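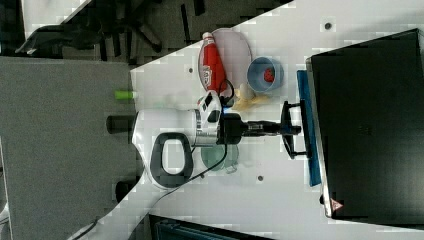
Pink plate, blue bowl, red bottle lying down. The table on Saturday.

August 8, 2026

I meant to write this last night and fell asleep with my shoes on, so it's going down this morning with coffee instead. What a week! I have been thinking about plates for six days straight, which is not something I ever expected to put in this diary, but Todor Matić wants the whole set list for Tendance by Monday and I said yes before I knew what "whole set list" meant (it means every plate, every bowl, every bottle, what color, where it goes, what goes on it).

So I spent the morning at the white table. I love that table. Everything looks cheerful on it, even the ketchup. I'd been worried the red would shout next to the pale pink, and it does shout a little, but in a nice way, like something from a kid's birthday party. The pink plate is my favorite of the bunch. It's oval, and I am a sucker for an oval plate. My aunt had a big oval one that only came out for fish, and we were never allowed to wash it.

The light blue bowl I'm less sure about. It's a sweet color but it swallows whatever you put in it. I had one small red thing sitting at the bottom and it looked lonely. I wrote "bigger fruit??" on my list and underlined it, and then right under that I wrote "or smaller bowl," so that's as far as I got with that. The green plate needs a better spot too. You can see right through it, and on a white table it just about disappears. I think it wants something dark underneath, a placemat maybe. I'll look in the Rornance box when I'm back in, because there were placemats in there in March, unless somebody took them home.

Lunch was a sandwich from Zacharopoulos, the one with the roasted peppers. They charged me for extra cheese and I didn't get extra cheese. I let it go but I'm writing it down here so I can be annoyed about it later.
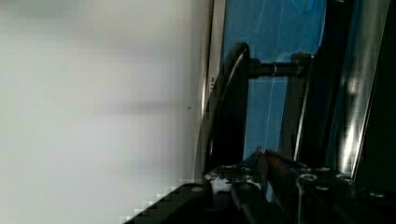 After lunch I got stuck on the numbers, which I hate. The Londden order form has 134 lines, and the plates start on line 101 for some reason, with the first 100 all being napkins and paper goods that we don't even want. I scrolled past them so many times my thumb got sore! I finally wrote the plate lines on the back of an envelope and worked from that. Note to self, the envelope is in the side pocket of my green bag. Do not throw out the envelope.

Todor called while I was doing it, mostly to ask if I thought yellow was "too much." I said too much of what, and he said just in general. We talked for a while and I think what he really wants is for it all to feel like a real kitchen table, with things put down any old way, the bottle on its side and so on. I'm all for that. My own table has never once been neat and I eat there just fine.

Home late, feet sore. I had toast for dinner, standing up, off a plain white plate with a chip in it, and I thought about ordering myself one of the pink ones. I might! Still have to call Mom back, and the library books are due Tuesday.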